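Cavity wax

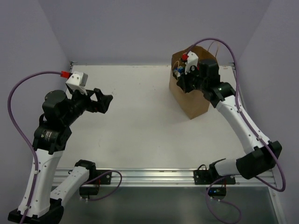 Two robot arms at a white tabletop, with a brown paper bag standing toward the back.

Cavity wax is a corrosion-inhibiting coating applied to the enclosed sections of a vehicle body, such as sills, box members, door shells and tailgate frames. It is supplied as a liquid and leaves a soft or semi-firm film after the carrier solvent has evaporated. Cavity wax is distinct from underbody coating, which is thicker, is applied to exposed surfaces and has to resist stone impact.

Composition

Most products consist of a wax or petrolatum base, a corrosion inhibitor and a carrier. Calcium and barium sulfonates are common inhibitors. Solvent-borne types use white spirit or a similar hydrocarbon and contain a moderate share of solids by weight. Water-borne types are used mainly on production lines where solvent vapor is restricted. Hot-melt types contain little or no solvent and are heated before use.

Additives control flow. A product with low viscosity creeps into spot-welded seams but drains from vertical faces. Thixotropic products are thin while being sprayed and thicken once at rest, so that a film remains on upright panels.

Application

Factory application is carried out after painting, by injection nozzle or by flooding. In flooding, the heated body is filled with molten wax under pressure and the surplus is drained back to a tank. The Zenik line at Plendstead used the flooding method until it was converted to nozzle injection.

Aftermarket application uses a compressed-air gun or an aerosol fitted with a flexible lance. The lance is passed through existing drain holes or drilled access holes, pushed to the far end of the section and withdrawn slowly while spraying. Nozzles that spray to the sides as well as forward are preferred for box sections. Drain holes must be cleared afterward. Drilled holes are closed with rubber or plastic plugs.

Loose rust, mud and standing water reduce adhesion. Sections are usually rinsed and left to dry before treatment. Some water-displacing grades tolerate a damp surface, though film thickness is then harder to control.

Testing

Coated steel panels are exposed to neutral salt spray and examined at fixed intervals for rust at the edges and along a scribed line. The Barbu 28 grade was rated at 2000 hours on flat panels. Results on flat panels do not transfer directly to seams, and some laboratories add a lap-joint specimen made of 2 overlapping plates. Jekstead test sheet 3955 describes a specimen of this kind — the plates are separated after exposure and the inner faces graded for staining.

Other tests cover creep distance, sag at raised temperature, cracking when cold and compatibility with paint, sealants and rubber.

Limitations

The film can soften in hot weather and run from drain holes. Solvent vapor collects in closed sections and is flammable until it has dispersed — welding near freshly treated areas is therefore avoided. Wax residue also interferes with later paint repair and must be removed with a degreaser.

See also

Underbody coating
Galvanizing
Salt spray test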